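Tremholm Wash & Fold – Frequently Asked Questions

Last updated Tuesday, June 4, 2024

Most of these come in by phone at ten to six, when we are trying to close. Please read before ringing. If your question isn't covered, ring anyway, but earlier.

DROPPING OFF

Do I need to sort my stuff first?

No, but we'd like you to have met it. Check the pockets. We have washed hearing aids, a pay cheque, a hockey mouthguard and a muffin. The muffin was in a pillowcase and we still don't know how to feel about it.

Can I leave everything in a garbage bag?

Yes, if it's clear or white. Black bags at the back door have gone out with the trash once before, and it was an expensive duvet. We sell cotton drawstring bags at the counter for $4 and you get to keep the bag.

Is there a minimum?

One bedspread or one bag, whichever you've got. A single sock does not qualify, even if you are fond of it.

BLANKETS, THROWS AND BEDSPREADS

What counts as a plush blanket?

If you can write your name in it with a finger, it's plush. Fleece, velour, mink-style, sherpa and whatever the one with the wolf on it is made of all go in the same category and are charged at the same rate. The label may call it something grander.

Why can't it go in with my towels?

Towels shed. Plush collects. After one cycle together you will own a blanket with a towel inside it, in spirit, and you'll be picking at it until Christmas. The same goes for flannel sheets in their first year.

What temperature do you use?

Cold or 30 degrees, short spin, no fabric softener. Softener coats the fibres and makes them lie down flat, and after a few rounds your fluffy throw has the texture of a wet spaniel. If you want it softer, give it a shake halfway through drying.

And the dryer?

Low heat or no heat. Polyester pile melts a little at the tips if it gets too hot, and it doesn't unmelt. People bring us scorched blankets and ask what can be done. You can give it to the dog.

My blanket has patches that look darker than the rest. Is it stained?

Possibly, but try brushing it first. Run your hand over it one way and then the other. If the colour moves, it's only the pile leaning in different directions. Plain grey is the worst for this. We've had customers treat a perfectly clean grey blanket three times with stain remover, and by then it really did have a stain.

Will the printed flowers fade?

Slowly. Turn the printed side in, keep it out of the sun on the line and don't leave it soaking overnight. Pinks usually go before greys. We've been washing a rose-print throw from the Pevinora range for years and the roses have become more of a suggestion, though the owner says she prefers them now.

What about quilted bedding?

Quilting is fine in the big machines, but check the stitching before you bring it in. One loose thread along a padded edge can turn into a foot of open seam by the end of the spin. We'll catch a small one with a needle at no charge. Whole borders go across the road to Thongdee Alterations, who are better at it and considerably more patient.

HOODIES, JACKETS AND THINGS LEFT ON THE BED

I stripped the bed in one armful and there was a hoodie in it. Did you wash it?

We try not to. Anything with a zipper, a cord or a slogan gets pulled out and put in a separate bag with your ticket number on it. Some get through. A dark hoodie rolled up in a duvet cover is very good at hiding.

Why is it a problem? It's all laundry.

Black cotton lets go of dye, and pale bedding is only too happy to have it. Drawstrings wind themselves around everything within reach. Zippers chew plush. The lint travels the other way too, so you get your good black hoodie back looking as if it has been hugging a sheep.

I only put it on top of the blanket for a minute.

Everyone does. The end of the bed is the most popular closet in Canada.
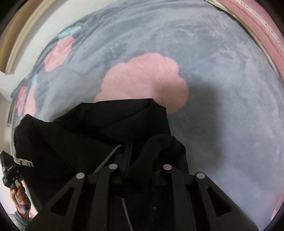 A customer at the Prarkska branch wrote in to object to this section. Her position is that clothes on the bed are not mess, they are a third category, too worn for the drawer and too clean for the hamper, and that a chair would only fill up as well. She has tried the chair. She has also tried hooks, which she says are where scarves go to be forgotten. We have no rebuttal, but please do the third category before you do the blanket.

How do I stop the drawstring coming out?

Tie the two ends together in a loose bow before washing. If it's already gone, fasten a safety pin to one end and feed it back through the channel. Allow yourself an evening and a bit of swearing. We'll do it for $4, and yes, we do get a lot of business that way.

Can you save the lettering on my favourite hoodie?

We can slow things down. Wash it inside out in cold water and hang it to dry. Never iron straight onto the print. Once letters start to crack they keep going, and we can't put them back. A few of our regulars have hoodies that are now advertising nothing at all.

DOING IT AT HOME

Will my queen-size blanket fit in my own machine?

Put it in dry. If you have to kneel on it, no. A blanket needs room to turn over, or you end up with a clean outside and a dusty middle.

How often should I wash a throw that lives on the bed?

Once a month if you sleep under it, every couple of months if it's mainly there to look nice. Halve that if there's a cat. If there are two cats, it's their blanket and you should ask them.

How do I fold one of these so it stays folded?

You don't, really. Fold it in half lengthwise, then in thirds, then roll it and put something heavier on top. A plush blanket on a bed will be a heap again by bedtime, and we wouldn't take it personally.

PRICES AND PICKUP

How much is a blanket?

Single or throw $14, queen $19, king $23. Add $4 if you need it the same day. Add nothing for the hoodie if we find it first.

How long will you keep my things?

We hold finished orders for 40 days. After that we phone, then we phone again in a different tone. Unclaimed bedding goes to the shelter at the end of August every year.

Do you really have that many blankets back there?

We washed 2,730 of them last year, which surprised us too. Almost 1,000 came in during the first cold snap, when everybody in town opened the same cupboard on the same weekend and smelled the same smell. If you can bring yours in before Thanksgiving, do.

I think I got somebody else's blanket.

Check the ticket pinned to the corner. If the number isn't yours, bring it back unslept-in if possible. If you've already slept under it, bring it back anyway and we'll run it again, and say no more about it.

Can I book the big machine for myself?

Weekday mornings, by phone, one hour at a time. Bring your own detergent and take your own lint.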